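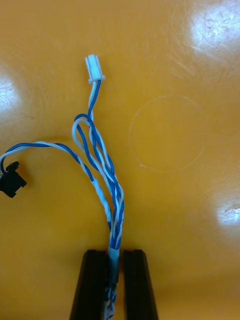
Selon l'atelier du bas, le colophon ne peut pas dire « cousu main » si les cahiers 3 et 4 ont été repris à la colle. Gistow l'a écrit en marge de l'épreuve, au feutre, avec deux points d'exclamation. Je note l'objection. Je note aussi que les cahiers 3 et 4 contiennent les meilleurs poèmes du livre, et que c'est sans doute pour cela qu'on les a ouverts si souvent qu'ils ont lâché.

Cahier d'atelier > Poésie > Wosance, deuxième tirage

Rechercher dans le cahier Tout Titres seuls OK

Mars, 9 h 20

Repris les épreuves de Wosance là où je les avais laissées, à la page 43, donc au milieu du long poème sur la digue. Le vers le plus long du recueil déborde toujours de deux caractères. En Widurico corps 11 il passe à la ligne et laisse « sel » tout seul en dessous, comme un enfant qu'on a oublié de reprendre à la sortie. En corps 10,5 il tient, mais tout le reste a l'air de s'excuser. Essayé de resserrer l'approche sur ce vers seulement. Ça se voit. Remis comme avant.

Décision provisoire : renfoncement de 5 mm pour les retours de vers, partout, y compris dans les sonnets où il n'y en a pas besoin mais où il faudra bien que la feuille de style s'applique. À revoir sur papier.

11 h

Papier justement. L'Esteban ivoire est arrivé, plus jaune que l'échantillon. Le fournisseur parle de « variation naturelle de bain ». Très bien. La couverture a été choisie pour aller avec l'échantillon, et elle n'a pas varié naturellement. Posé une feuille du premier tirage à côté : l'écart est net près de la fenêtre, nul sous le néon. Il suffirait que les lecteurs de poésie lisent tous sous un néon.

Essai d'encre, noir pur et noir légèrement chaud. Le chaud est meilleur. Séchage long, on voit encore le doigt au bout d'une heure (le mien, page de titre, très bel effet).

14 h 15

Coquilles relevées depuis le premier tirage, à reporter avant l'imposition :

p. 12, « les mouette » : s
p. 19, espace insécable manquante avant le point-virgule. Il y a un point-virgule dans tout le livre et c'est celui-là qu'on a raté.
p. 31, titre courant du recueil précédent. Personne ne s'est plaint.
p. 38, « sans doute » devient « sans toute ». L'auteur dit qu'il préfère. On garde.
p. 52, blanc entre les strophes 2 et 3 avalé par le saut de page. Question de fond : comment le lecteur sait-il qu'il y a une strophe ? Au premier tirage, il ne le savait pas, et la seule recension parue a loué « le souffle continu » du poème. Rétablir le blanc quand même.

Pour la quatrième de couverture, on m'a transmis trois phrases de lecteurs, à choisir. La première dit que le livre l'a « accompagné dans les transports ». La deuxième raconte son divorce. La troisième se contente de « Bien reçu, merci », et je la trouve de loin la plus sobre. Proposé une quatrième vide, avec le prix. Refusé.

16 h 40

Comptes, pour mémoire. Stock du premier tirage : 70 exemplaires, dont une pile au dos insolé à mettre de côté pour les salons. Total imprimé jusqu'ici, tous titres de la collection confondus : 1 086. C'est presque un best-seller, réparti sur neuf ans.

Cousu un cahier d'essai avec le fil ciré fin. Tient bien, s'ouvre à plat, ne craque pas. Le fil plus gros fait un bourrelet au dos et il faut alors presser toute la nuit. Garder le fin, doubler le point en tête et en queue. Aiguille cassée au quatrième cahier, remplacée par la courbe, qui va moins bien mais qui existe.

Pour le colophon, j'ai écrit à Gistow : « cousu à la main, pour l'essentiel ». Réponse attendue au feutre.

À faire :
- redemander une rame d'Esteban, même bain si possible, sinon changer la couverture
- tirer la page 43 en deux corps et les laisser sur la table sans commentaire
- vérifier l'accent sur la capitale du titre, la Widurico le pose trop haut
- retrouver le plioir en os

Dernière mise à jour : mars, 18 h 05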